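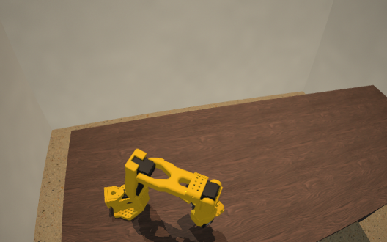

Stetari Communal Table System
Hospitality and food service interiors

The Stetari is a communal dining table for cafés, bakeries and small restaurants where floor area is limited. It was developed by Drarkik in association with interior designer Dagmar Kopecký, and is supplied to the trade only.

Construction
Each table consists of a solid ash top on a powder-coated steel base. Tops are finished with a hard-wax oil that can be renewed on site without removing the table from service. The base is fitted with levelling feet and may be fixed to the floor where the tenancy agreement permits.

Colours and finishes
The base is available in 11 standard colours. The Erkeo range of muted greys and greens is held in stock. Other colours are made to order and should be confirmed against a physical sample, as screen colours vary.

Seating
The Nel bench is sized to slide fully beneath the top when not in use. Backless and backed versions are offered, and both may be upholstered in commercial-grade vinyl or wool. Upholstery fabric may be supplied by the client, subject to approval.

Lead time and delivery
Standard orders are dispatched within 30 working days of receipt of deposit. Orders placed in January are subject to the workshop closure. Tables are delivered flat and require 2 persons to assemble. Sunday installation can be arranged for operating venues at an additional charge.

Pricing
Table, from $1,352 excluding tax and freight. Benches are priced separately.

Care
Wipe with a damp cloth and neutral detergent. Do not use bleach or abrasive pads on the oiled surface.

Trade enquiries
Kamil Kováčik, Contract Sales
Specification drawings and finish samples are available on request.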